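Can it clear the kitchen drawer yet?

Every October we ask the same question in these pages: are the machines any closer to doing our chores? This year I'm more cheerful than I've ever been, and the reason is picking. Just picking! Reaching into a jumble, choosing one thing and lifting it out sounds like nothing until you try to write down how your own hand does it.

Our Reswood trial uses the kind of mix you'd find in any house halfway through a move. A flat paintbrush lies next to a green apple, and a dish brush with a clear handle sits right up against a red-orange tool. Anything transparent is hard for a lot of vision systems, and two handles side by side are hard for almost everyone. 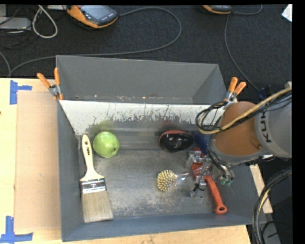
How the numbers look

We ran 255 picks last month and 62 needed a second try. The year before, with the older Lirkamero software, we gave up after 44 because so few were working. I was grinning all afternoon.

Is it ready for your home? No. It's slow, it likes its bin clamped down, and nobody has asked it to wash anything. For sorting returns on a shop floor, though, I'd guess we are nearly 2 years away, and I can't wait to see it. Fruit is next on our list, starting with ripe pears.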